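Gripper budgeting

Gripper budgeting is the part of robot purchasing concerned with the end of the arm: the fingers, the pads on the fingers, the mounting plate, the cable that runs back to the controller, and the spares for all of these. In small workshops and home-kitchen projects it is traditionally carried out last, with whatever money is left after the arm has been paid for. There is usually not much.

The term covers both the purchase itself and the running allowance that follows it. Some buyers call the second part consumables. Others call it the surprise.

Origins of the practice

The habit of giving the gripper its own line in the budget is usually credited, at least by people who worked there, to the Oson workshop, where purchasing was handled by Svetozár Šimko. Oson had bought a Britau arm for kitchen handling work -- boards, utensils, lids, cloths -- and had put the gripper down as an accessory, on the same line as the power cable. By June the accessory had used up its line and a good part of the neighbouring one.

Šimko's revised sheet split the gripper into fingers, pads, mounting and labour, and it was copied by other workshops with few changes. One of those copies kept his spelling mistakes, which is how its source was established.

Choosing fingers

Finger choice depends on what is to be held. A cutting board is a common planning case: flat, stiff, taller than it is wide, and inclined to swing if it is held by one end. Narrow tapered fingers get into tight places beside a faucet or an appliance, but offer less surface to grip with. Broad fingers hold better and bump into things.
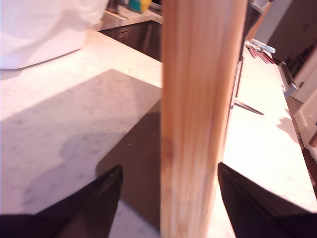 Catalogues list the opening width of a gripper in large type and the depth of the fingers in small type, and buyers tend to read in that order. Ljungberg, which supplied Oson, sold its fingers in pairs at 75 dollars. A pair could not be split, although fingers wear out singly. Over a year the workshop collected nine good left fingers in a drawer, and Šimko carried them on the books as an asset until he was asked to stop.

The Oson sheet

The first full-year sheet came to 971 dollars for everything forward of the wrist. It was made up mostly of finger pairs and replacement pads, with a smaller sum for a mounting plate that had been ordered in the wrong bolt pattern. The plate could not be returned. It is still listed under "mounting", with the colour given as grey and the condition as excellent.

Sixten Løken, who took over the sheet from Šimko, added a freight column. Freight had previously been entered under "miscellaneous", a heading that had grown until it was the third largest in the document. He also moved the ordering day to Thursday, when the supplier's office was known to answer the phone.

Planning for the worktop

Buyers working on household tasks also budget for the counter the arm will reach over. This includes spare household goods, which cost little next to robot parts and are therefore left out of most budgets altogether. Cutting boards, knives and gloves can be bought at any housewares shop, but somebody has to go and buy them, and the receipt has to be put somewhere. Løken allowed 50 dollars a month for this and called it "groceries", to the lasting confusion of the accountant.
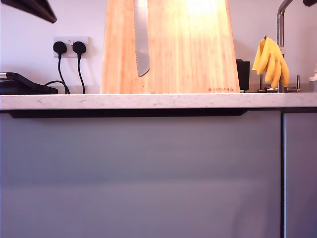 Should the gripper be bought from the same maker as the arm?

It is simpler if the budget allows it, as the bolt pattern and the cable will normally match. A gripper from another maker may be cheaper to buy, but an adapter plate, a second cable and the fitting time should be priced before the two quotes are compared.

Criticism

The separate-line method has been called fussy. The Trekano group, which tried it for one season, went back to a single sum on the grounds that the total was the same either way and the single sum was less upsetting to look at. Løken replied that a single sum could not show which parts to reorder. Trekano's purchasing notes from the following season include a second arm, two stands and a set of floor bolts. Fingers do not appear.

See also: Adapter plates; Spare parts; Freight, disputes over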